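Household Skills, Unit 4: Food Waste at the Table and in the Kitchen
Handout for learners, Ollport Adult Learning Centre
Course tutor: Yamuna Thevar. Practical sessions: Rasa Žukauskas

What this unit covers

Sorting food waste from other rubbish, holding it for a short time indoors, and getting it to the outdoor bin without mess or smell. Composting itself comes in Unit 5, so we only touch on it. Bring your folder and the sheet you filled in at home for Unit 3. If you missed Unit 3 there are spare copies in the tray by the door.

1. Words we will use

Food waste: anything that was food or came off food. Peelings, cores, crusts, tea leaves, bones, plate scrapings.
Caddy: the small lidded bin kept in the kitchen.
Scrap tray: an open, shallow tray kept on the table or worktop while you are preparing or eating food. It is emptied into the caddy straight afterwards.
Contamination: the wrong thing in the bin. One plastic bag can spoil a load.

2. What goes in

Yes: fruit and vegetable peel, eggshells, coffee grounds, bread, rice and pasta, meat and fish including bones, cheese, leftovers from plates.

No: cling film, foil, the small stickers from fruit, rubber bands from spring onions, liquid oil, nappies, pet litter.

Ask first: tea bags and paper towels. The rules differ from one council to the next. Write down what your own collection says and keep it with this sheet.

Fruit stickers are the item most people miss. Take the sticker off before you peel. On a banana it is easily forgotten once the peel is in your hand, and it is much harder to find later among other scraps.

3. Keeping a weekly record

Last October the Besus Street group kept a record of their food waste. There were 18 households and they filled in 276 entries between them. Of those, 44 were marked "could have been eaten". Bread was the most common, followed by salad leaves and soft fruit. Peel and cores were entered separately and do not count towards the 44.

You will keep the same kind of record for one week. Use the grid at the back of your folder. For each entry put:

the time of day
what it was
whether it could have been eaten
where it went (caddy, compost, other bin)

Do not weigh anything. Small, medium or large is good enough. If you eat out, leave the line blank.

4. Using a scrap tray

A scrap tray saves walking back and forth to the caddy with wet hands. Any shallow tray with a raised edge will do. Smooth sides and rounded corners are easier to wipe than ridged ones, and a pale colour shows up what has been left behind. Wooden boards are less suitable as they take up juice and stain. The Plirkumwood boards in our teaching kitchen are for chopping only, so please don't use them for scraps.

Put the tray down before you start peeling, within easy reach. Lay peel flat in it so that it tips out cleanly. Keep knives, spoons and wrappers out of it. In the session you will work in pairs, one preparing the fruit and one checking what goes into the tray, then swap over.

Banana peel goes in whole. Brown patches make no difference to whether it can be collected. If you are adding it to your own compost heap, tear or cut it into short lengths. 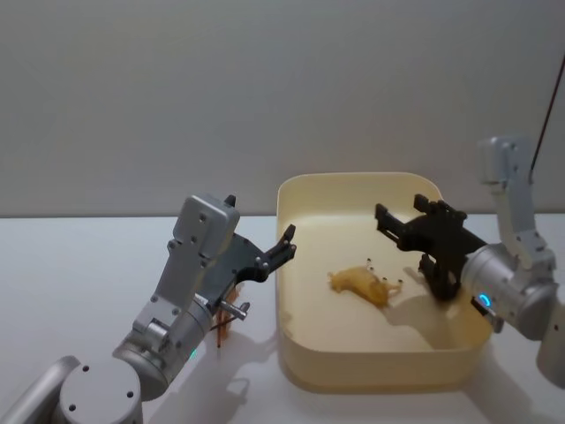

5. Emptying and cleaning

Carry the tray level with both hands. Tip the contents into the caddy and scrape anything that sticks with a spoon or a folded piece of paper. Close the caddy lid.

Wash the tray in warm water with washing-up liquid, rinse it and leave it to drain. Allow around 15 minutes at the end of the session for this, including wiping down the tables. Fruit sugar dries sticky, so go over the tabletop twice, once with a soapy cloth and once with a clean damp one.

At home, empty the caddy every two or three days and more often in hot weather. If fruit flies appear, empty it at once, wash it, and keep ripe fruit covered for a few days.

6. Before the next session

Complete your record for the week.
Find out your collection rules for tea bags and paper towels.
Read the first two pages of the Muli booklet on home composting (Rasa has copies, please return them).
Bring one clean container with a lid, about the size of a lunch box.

Questions about the record go to Yamuna, and anything to do with the kitchen or equipment goes to Rasa.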